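Mernbridge Swap Room - Frequently Asked Questions

Using the room

Who can use the swap room?
Anyone who lives or works in Mernbridge. You don't need to sign up, and you don't need to bring something in order to take something. Children are welcome with an adult.

When is it open?
Tuesday and Saturday, 10 to 4. The room closes for the last week of July and reopens the week after. The only other change on the calendar is Thu 14 November, when we open at noon so the floor can be cleaned.

Where do I go?
The side door of the Nimier Building, off the parking lot. The front entrance belongs to the dental office and they can't let you through. There is a ramp at the side door.

Does anything cost money?
No. There is a jar for donations by the door. It pays for labels, trash bags and dish soap.

Dropping things off

What do you take?
Small household goods that one person can carry: kitchen tools, toys, games, bags and pouches, frames, craft supplies, unopened toiletries, books, small lamps. Things should be clean and should work. If a toy takes batteries, please put in a set or write on a piece of tape that you haven't tested it.

What don't you take?
Furniture, mattresses, car seats, bike helmets, knives, medicine, paint, anything that has been recalled, and anything with a cracked plug or bare wire. We also can't take clothing. The Taheri Street thrift store takes clothing and is open most days.

How much can I bring at once?
Two grocery bags or one medium box per visit. If you are clearing out a house, write to Izzati Sumampouw first at the address on the contact page and she will set up a time. Please don't leave boxes outside when we are closed. They get rained on and we end up throwing most of it out.

Do I have to sort my things first?
It helps, but only a little sorting is needed. Keep breakable items separate and put game pieces in a zip bag with the game. Everything else goes through the metal bin on the sorting table.

What is the metal bin for?
The bin holds small loose items that haven't been assigned to a shelf. We picked metal over cardboard so that it can be wiped out. It is scratched up from use and we don't plan to replace it. Larger things go straight on the floor by the table.

A mix of bath items, toys and bags in the same bin is normal. Please don't pack it down - soft items get caught on hard ones, and drawstrings in particular get tangled around wheels and handles.

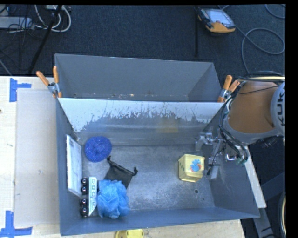 Small items in the sorting bin: mesh scrubber, bath puff, drawstring pouch and a toy on its side.

Can I take something straight out of the bin?
Please ask whoever is at the table. Usually the answer is yes. Sometimes an item still has to be checked or matched with its other parts.

Where do things go after the bin?
Toys with wheels go on the low shelf, where children can reach them. Pouches, purses and small bags go on the hooks. Bath and cleaning items go in the basket under the window. Flat things such as panels, boards and trays stand on edge in the rack, with the heavier ones at the back. If you can't tell what something is or what it came off of, put it on the "What is it?" shelf. It stays there for 20 days, and after that Farzad Kazemi takes it apart for hardware or recycles it.

Do you accept used bath puffs and scrubbers?
Bath puffs and body scrubbers only if they are new. A missing tag is fine if you can tell us it was never used. Dish and pot scrubbers follow the same rule. Used ones can't be cleaned well enough to pass along, so please put them in the trash at home.

How should I clean toys before I bring them?
Warm water and dish soap, then a dry cloth. Check the wheels for hair and carpet fuzz, which you can pull out with tweezers. Don't soak anything with a battery compartment. Stickers can stay on.

What about drawstring bags?
Empty them, turn them inside out and shake them. Wash them if the fabric allows it. Knot the ends of the cord so it doesn't pull through the casing. We get a lot of these and they go fast, especially before the holidays.

Taking things home

Is there a limit?
Ten items per visit. Books don't count.

Can you hold something for me?
Until the end of the same day, with your name on it. Ask Ebony Stubbs or Saeed Shojaei at the table for a hold tag.

I left something by mistake. Can I get it back?
If it is still in the room, yes. Call or come in as soon as you can. Once an item has gone home with someone we have no way to trace it.

Can I resell what I take?
We would prefer that you didn't. If you no longer need it, bring it back.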